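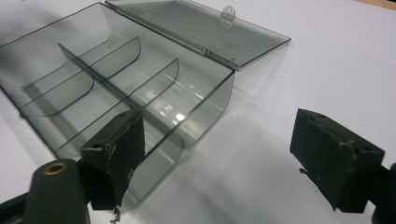
Figure 7. A divided box of the smoke-gray type with its hinged lid folded back. Note the scooped top edges on the cross dividers.

4.2 Boxes people can see into

When Kerstin Magnusson and I started visiting people to talk about how they store small stuff at home (buttons, batteries, tea bags, hair ties, all of it), I figured the interesting part would be the labels. I had a whole coding sheet for labels! Handwritten, printed, on the lid, on the front, in which language. Most of that sheet stayed blank. People with clear or tinted boxes mostly don't label them, and when I asked why, I got a lot of puzzled looks and some version of "well, I can see what's in there."

So this section is about seeing in, and about the box type we ended up calling "smoke" in our notes. Figure 7 shows the kind I mean. The plastic is gray but you can see through it, and the compartments are set out by a long partition down the middle with curved dividers going across. We met versions of this in many of the homes in the Plamau sample, sometimes in a bathroom, sometimes on a desk, once on top of a fridge with spare fuses in it.

The smoke tint matters more than I expected. In the 50 homes we visited, people talked about fully clear boxes and tinted boxes as if they were two different kinds of furniture. Clear was for the pantry and the garage. Tinted was for places where guests might look. One woman in Sheehan told us her clear box of makeup "looked like a junk drawer with nothing to hide behind," and that the gray one she swapped it for held exactly the same things and looked tidy. She had moved everything over compartment by compartment, in the same order, so I believe her about the contents. Several others used words like calm or quiet for the gray ones. Efe Nwachukwu, who did the second round of coding, grouped these comments under "softening," and I've kept his word here although I argued with him about it for most of April.

What softening does to finding things is a separate question. Tint costs you a little. Pale things still read well through gray plastic, and anything dark tends to go missing against it, especially when you are looking through the front and then through a divider as well. Every wall you look through adds its own edges and reflections to the mess. People handle this without making a fuss over it: they look down from above. We saw this over and over in the home visits. Someone would say they could see everything from the front, and then, asked to fetch a particular thing, they'd flip the lid and lean over the box. I did it myself at my own desk that same evening, hunting for a black pen cap.

Now the dividers. I'd never given a divider a minute's thought before this project and I now have opinions. A straight-topped divider makes a compartment feel like a little room, and people fill it to the top. A scooped one, like those in Figure 7, leaves a low spot in the middle, and we watched people use that low spot in two ways. Some treated it as a place for fingers, reaching in over the dip to pinch out whatever was at the bottom. Others treated it as a fill line. They'd load cotton pads or coffee pods up to the low point and then stop, even with room left at the sides. When we asked, hardly any of them had noticed they were doing it.

The fill line has a side effect that shows up in our spill notes. Compartments with scooped dividers mixed their contents more often than I'd have guessed, mostly when the box was carried. Small light things (paper clips, elastic bands) slide over the dip. Out of 202 boxes in the full inventory, 29 had at least one compartment where the owner told us the mixing had started by accident and then been left alone. I like those boxes best. There was a Destis box with safety pins and guitar picks living together, and its owner had simply begun calling that corner "the sharp and flat section." Was that a storage failure? He could find both things right away, so we coded it as working.

Lids gave us more trouble. We had planned to record lids as "on" or "off," which is fine for a loose lid and pretty useless for a hinged one. A hinged lid can be shut, or propped against the wall, or folded all the way back so it lies flat. That last position eats up a surprising amount of counter. People in small apartments complained about it to us quite a bit, and a few had given up and left the lid open for good, with a plant or a stack of mail parked on it. Once the lid is holding up a plant, the box is a tray, whatever the store called it. We added "tray use" to the coding sheet partway through and went back over the earlier visits, and Kerstin was very patient about that.

The latch end of things I can be brief about. Tabs with a hole in them, the loop sort you see on the lid in Figure 7, turned out to be what people grabbed when opening a box one-handed, whether or not they ever fastened it. Some families with toddlers fastened theirs every time. Most other people told us they didn't bother.

One more observation before I get to the shelves in 4.3. We asked everyone to empty one box and refill it while we sat there trying to look uninteresting. I expected the refill to be a chance to reorganize. Mostly it wasn't. People put things back where they had been, and when they were unsure they checked the other compartments and worked it out from what was left over. The long middle partition did a lot of work in these refills. Folks talked about "my side" and "the other side," or "daily" and "not daily," and they would get the side right even when they got the compartment wrong. The cross dividers only came up after that, usually with some muttering.

We tried to check this against the earlier Cernum interviews, but those only recorded how many compartments a box had and left out how they were laid out, so a proper comparison isn't possible. My guess is that one long line down the middle is easier to remember than the spots along it. Efe thinks it's about which hand people reach with. We have notes on hand use for the later visits only, and they're in the appendix for anyone who wants to side with him.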